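August 2023

The rag drawer got out of hand again, so I spent part of the weekend going through every cleaning cloth we own. I do this twice a year. The last time was in May, and I clearly wasn't strict enough.

I had 40 cloths when I dumped the drawer out on the bed. Most were the thin microfiber kind from a multipack. A few were cut-up T-shirts, and two were good Ingvarsson dish towels that had somehow ended up in with the rags. Those went back to the kitchen.

My rule is simple. If it leaves lint on the bathroom mirror, it goes to the garage. If it smells after a hot wash, it goes in the trash. The dark gray ones are the hardest to judge because they don't show stains, so I hold each one up by a corner and look at how it hangs. A cloth that has gone stiff sticks out to the side. A good one drops into a fold.

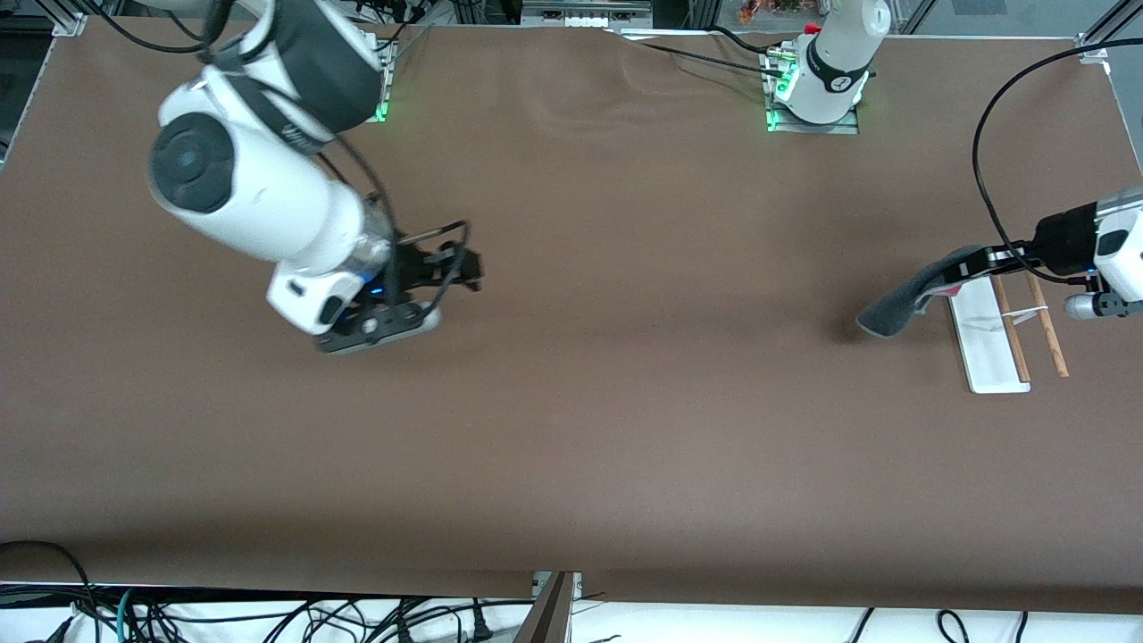

Should you use fabric softener on cleaning cloths? Skip it, and skip dryer sheets too. Softener coats the fibers and the cloth stops picking up water.

I wash mine on their own with plain Tesov powder, half a scoop, and hang them over the rack. Bath towels shed on them, so those go in a different load. If I'm in a hurry I'll use the dryer on low – high heat ruined a whole set of mine once, and they never felt the same afterward.

For folding, I used to do thirds, but they slid around and the drawer turned into a heap within days. Now I fold each cloth in half, in half again, and stand it on edge in a Stomura bin. The bin was a bit too tall for the drawer and I had to trim the rim with scissors. It looks rough but it closes.

The garage got a stack for the bikes and the car. I put those in an old Trovero shoebox next to the chain oil, with the T-shirt pieces on top so they get used first. The kitchen ones stay under the sink, still without a proper container. I'll measure the space next time I have the cabinet empty.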